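How a Lid Keeps Food Fresh

Food spoils when tiny living things, such as mold and bacteria, grow on it. They are too small to see. A row of 200 bacteria can be shorter than one grain of rice.

Bacteria need water, food and the right warmth. Many kinds grow fastest in a warm room. Some can split in two every 20 minutes, so one becomes two, two become four, and the number keeps climbing.

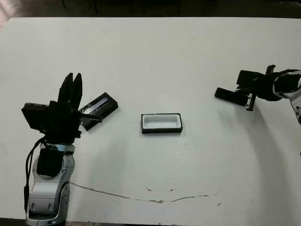
A lid slows spoiling in two ways. First, it blocks mold spores, which are like very small seeds that float in the air. Second, it holds water vapor inside. Bread left open dries out and turns hard. Bread in a closed box stays soft longer, but the trapped moisture can also help mold grow.

## Why cold helps

A refrigerator does not kill most bacteria. It slows them down. Milk kept cold stays good for days. The same milk left on a counter can turn sour much sooner.

## Trays and flat surfaces

Spilled food can feed bacteria too. A tray holds spills inside its raised rim, so there is less to wipe up. Scratches in a surface can hold crumbs and water, and a cloth may pass right over them. Clean along a scratch as well as across it.

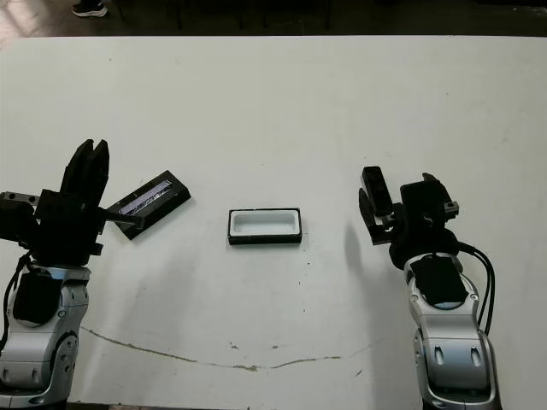
*A small tray on a white tabletop.*

## Try it

Ask an adult for two slices of the same bread. Put one in a clear bag and seal it. Leave the other on a plate. Check both each day and write down what changes. Do not open the bag if you see mold. Throw it away sealed.

Text: Marloes Verbeke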